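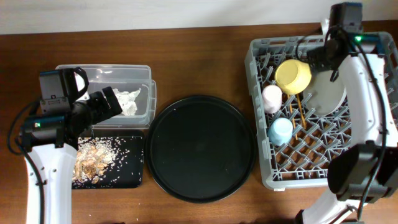 Clearing the Tray
Elthorpe Household Pages > Galleries > Kitchen and table
Words by Tshepo Molefe

Every household has a theory about clearing up after a snack. Ours used to be that if you left it on the table long enough, somebody with lower standards of patience and higher standards of everything else would deal with it. That somebody was Kgomotso Mabuza, and in April she resigned from the post with immediate effect.

What replaced her is a system. It needs one big round tray, one small black tray for scraps, a clear plastic box for rubbish and a dish rack. You carry the whole snack to the table on the round tray, you eat it, and then everything on the tray goes in one of three directions. Food goes left, into the small tray. Paper and wrappers go left and a bit further back, into the box. Whatever needs washing goes right, to the rack. I have seen board games with longer instructions and less argument.

Kgomotso would like it recorded that she drew the first plan of it on the back of a Maluleke's receipt, and that my contribution was to ask where the tray went.

Peanut shells are the great test. They weigh nothing, they cling to the bowl until you've given up and then they all leave together. Rice is worse. A grain of rice that has made up its mind to be on the table will be on the table, tray or no tray, and you will find its cousins under your sleeve at bedtime. We had a spell of carrying the small tray about and holding it under things, like a waiter with a grudge. It does better left where it is, with the bowl brought to it.
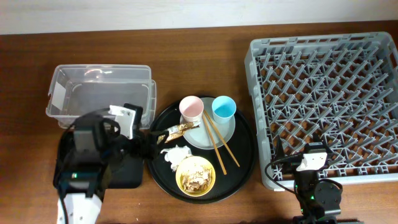

Cups on the plate, chopsticks adrift, napkin and wrapper still to go in the box.

The box is clear, and I was against this. My feeling about rubbish is that I've met it once already. Kgomotso's feeling is that a see-through box gets emptied and a solid one gets ignored, and she has 10 years of living with me to support her findings. For a while we used an old biscuit tin with a lid, and I won't describe what we found in it after the bank holiday.

Napkins have their own rule, which is that you don't get to fold them neatly on the plate and pretend they're crockery. They go in the box, crumpled or otherwise. The same goes for wrappers, including the ones with a crumb or two left in the corner that somebody is "coming back for".
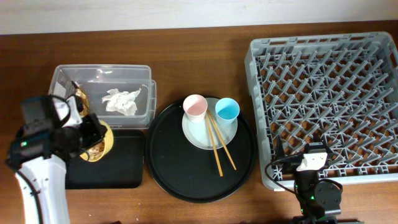

The order things come off the tray is where the two of us part company. I'm a bowls-first man. A bowl with scraps in it is an accident with a rim, and the sooner it's been tipped out the sooner I can relax. Kgomotso starts with the paper, on the grounds that it's light and makes the tray look half done. Her sister does the cups first and has been asked not to.

We do agree about tipping. Go low and go slowly. A bowl turned over from any height will put half its contents in the small tray and share the rest out among the neighbours. Get the rim down close, tilt, wait, tilt a bit more. If something sticks, give it a nudge with a chopstick, and own up afterwards about which chopstick.

Then there's the rack. Our old one was a Skindard with 40 separate slots, and it could hold anything except what we owned. Plates like to stand up, bowls like to lie about on their sides, and cups will go wherever you put them, being cups. Chopsticks are supposed to be propped in among the prongs. Ours went straight through the bottom of the Skindard and rolled under the cooker, up to 2 pairs at a time, until we were eating noodles with forks and blaming each other.

The round tray gets wiped last. It looks very handsome when it's bare, which in this house is a matter of minutes.

Page last changed 14 November 2018

More in Kitchen and table: The Poner Lane jumble sale teapots / Drawers we have given up on / A shelf for the big pan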